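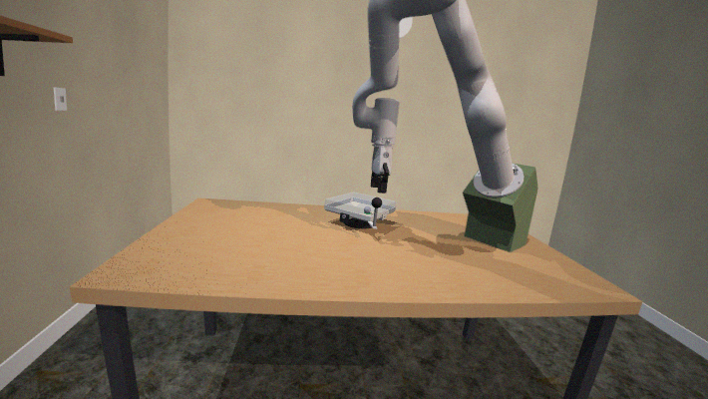
A bakery customer asked us why a scale that shows zero when empty can still be wrong with a full sack on it. Zero is only one point on the line. A scale can be correct there and drift steadily as the load goes up, and the display will give no sign of it. Most of our work consists of finding that drift, writing it down and, where the instrument allows, taking it out.

## What Irura does

Irura checks, adjusts and repairs weighing equipment for small producers: bench scales, counter scales, floor platforms and a few older mechanical balances. The main workshop is in Pustau. A smaller one in Skukeck takes in floor platforms, which need a ground-level entrance and a lift.

We do not sell new scales. If an instrument is beyond repair, the report says so and gives the fault.

## How a check is carried out

A scale stands in the workshop overnight before it is tested, switched on if it is electronic. The room is held at 22 °C. The feet are levelled, the pan is cleaned and the transport screws are checked, as they are often left in by mistake.

The test has three parts:

- **Load steps.** Weights are added in even steps up to full capacity and removed in the same steps. Readings are taken in both directions.
- **Corner load.** A single weight is placed near each corner of the pan in turn. Large differences usually point to a bent support or a worn load cell.
- **Repeat readings.** The same weight is put on and taken off until the spread is clear.
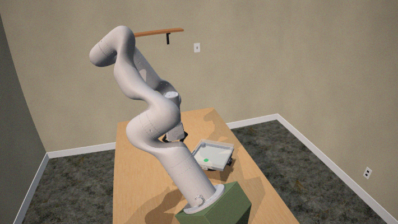 Readings are entered as found, before any adjustment, and again after it. Both sets go on the report. Customers who keep quality records need the first set more than the second – it shows what the scale was doing while it was in use.

## Weights and records

Our largest single test weight is 20 kg. Heavier platforms are loaded with several of these, stacked from the centre outwards. Weights are handled with gloves or a lifting fork and kept in closed cases between jobs.

Reports are stored in Lai, our own record system. Each instrument has one entry under its serial number, so a scale that changes hands keeps its history. Copies can be requested by the current owner.

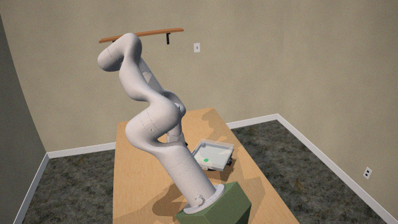
*Arm and mounting block at the end of the long table, wall shelf behind.*

## Sending us a scale

Remove the pan and pack it separately. Include the power supply, even if it seems to be at fault. Normal turnaround is 3 working days at Pustau; allow a further 2 for Skukeck. January is our busiest month, and bookings for it open in the autumn.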